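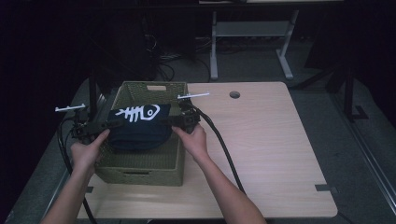 Roupa dobrada sobre o cesto verde, segura por duas garras manuais.

Anine – roupa dobrada e outras tarefas de casa
Leia-me do conjunto de dados, versão de 19 de agosto de 2026

Bem-vindo, e obrigado por ter chegado até aqui! O Anine reúne demonstrações de tarefas domésticas feitas por pessoas com garras de mão, e nasceu de uma pergunta que ouvimos em quase todos os jantares de família: afinal, as máquinas já sabem arrumar a roupa? A resposta curta é que sabem um pouco, em certos dias e com certas peças. A resposta comprida é este repositório.

O que está incluído
São 412 demonstrações de pôr roupa dobrada em cestos e 418 de a dobrar sobre a mesa. As camisolas de algodão são a maioria; há também toalhas e panos de cozinha, e muito poucas peças com botões (gostávamos de ter mais, e quem tiver vontade de contribuir é muito bem-vindo). Cada demonstração traz o vídeo, a abertura das garras ao longo do tempo e uma frase em português que diz o que se pretendia fazer.

Como foi recolhido
As gravações fizeram-se em junho, na nossa sala de Ovville, e depois em Jelledlow, onde a luz é bastante pior e os resultados, talvez por isso, mais interessantes. Pedimos às pessoas que trabalhassem ao ritmo delas, sem ensaios, e guardámos também as tentativas falhadas, marcadas com o campo "falha". Nenhuma gravação passa de 120 segundos.

Então, os robôs já conseguem?
Treinámos o nosso modelo de referência, o Wuyts, com quase 3000 passos, e ficámos contentes com ele a largar toalhas no cesto. Com camisolas a história é outra – o tecido cede no meio, uma manga solta-se, e aquilo que estava dobrado chega ao fundo feito num novelo. Uma pessoa corrige isto sem pensar, com um jeitinho do pulso, e é esse jeitinho que ainda não soubemos ensinar. Dobrar de raiz, a partir de um monte, continua fora do alcance do Wuyts.

Limitações
Os cestos são quase todos rígidos e abertos em cima. Não há meias, nem lençóis, nem roupa molhada. Pedimos que não use estes dados para prometer a alguém um robô que trate da roupa sozinho.

Licença e contacto
Uso livre para investigação e ensino, com menção ao Anine. Erros nas legendas podem ser comunicados na página de problemas do repositório – lemos tudo, embora às vezes devagar.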